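Workshop notebook, November – cutting fluid trial, first pass 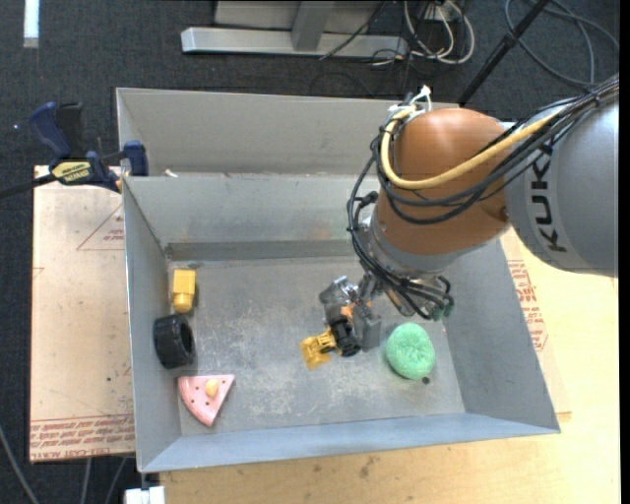
Marit Oakes

Started on the Grollix fluid this morning. The can says it "doubles drill life in mild steel," with no mention of what drill, what steel, what speed, or doubled compared with what. I would like to know if it is worth the price over the Vellia oil we have used for years and that everybody is used to the smell of. My guess going in, written down before any drilling so I can't fudge it later: no difference I can measure, and maybe less smoke.

Setup. Small drill press, 2000 rpm, 5 mm uncoated HSS bits from Tạ, all out of one box. Mild steel plate from Banden, 25 mm thick, through holes. Plate is heat 803, the last of that delivery, so when it's gone we are on different steel and today's numbers stop being comparable. Hung a weight on the feed handle with a strap so that my arm isn't part of the experiment. Peck three times per hole, clear the chips, fresh fluid from the squeeze bottle before each peck.

End of life is the part I'm least happy with. I'm calling a bit dead when the squeal starts and the handle slows down at the same weight. Squeal alone is no good, it comes and goes. Slowing alone could be a packed flute. Both together on two holes running is the rule, and I wrote it on the board so I don't move it.

First bit, Vellia: 14 holes, then dead by the rule. Outer corners rounded over, one worse than the other.

Second bit, Grollix: 25 holes. So there it is, close to double, just like the can says, and I don't believe it yet.

Reasons I don't believe it:

One bit each. I have seen bits out of the same box differ by that much with the same oil. I put the dead Vellia bit under the loupe again and the lips are not the same length. That could be wear or it could have come that way. I didn't look at it before I started, which was dumb. All bits get looked at first from now on.

The Vellia holes went along the edge of the plate with the mill scale still on. The Grollix holes ended up further in, where somebody had already run a sander over it for another job. Scale is hard on corners. That alone might be the whole result.

Order. Press was cold for the first bit. Belt always slips a little until it has run for a while, so the first holes may not have been at the speed I wrote down. I haven't put the tach on it.

I also knew which bottle was in my hand. When the Grollix bit gave its first squeal I caught myself thinking "probably just a chip" and cleared it an extra time. Went back over the sheet and I did not do that once with the Vellia. Extra clear is marked with a star.

After lunch. Sanded the scale off a clean strip the full length of the plate. Ran the press empty for a quarter of an hour before starting. Tach says the speed is fine once warm, low when cold, so that worry was fair. Poured both fluids into the same kind of squeeze bottle and taped over the labels. This doesn't do much, you can smell which is which from across the bench, and Grollix is thinner. Still better than the label staring at me.

Also added plain water with a drop of dish soap as a third bottle. If soapy water gets the same life as the expensive stuff, the test isn't testing anything. Wipe the table down straight after, it rusts.

Third bit, Grollix, lips checked and even: died earlier than the second one did, by a good margin. Fourth bit, Vellia, also checked: lasted longer than the first. The two are now close enough that I wouldn't bet lunch on either. Holes are on the sheet clipped to the back page. Soapy water bit is still going as I write this, and it squeals on nearly every hole without slowing, so the squeal half of my rule is looking shaky too.

Smoke: less with Grollix, I'll give it that. Chips come off paler. Neither of those is drill life.

Somebody asked if we can just say it's better and order a drum. We can order a drum if we want a drum. I would not put "doubled" in anything we send out. What we have is a good first bit and a bad first bit.

To do before touching this again:
Order two more boxes of the Tạ bits, ask if they are the same lot.
Weigh the fluid bottles before and after. I'm sure I used more Grollix per hole, thin stuff runs out fast, and then price per can means nothing.
Measure corner wear under the scope at a fixed number of holes. Drop the squeal.
Mix up the order of bottles, have someone else fill them.
Find out how much of heat 803 is left on the rack. The label on the short piece is half gone and I'm not going to count it unless the paint mark matches.

Press left with the weight off and the strap on the hook. Leave my bottles alone please – the one with blue tape is NOT soap.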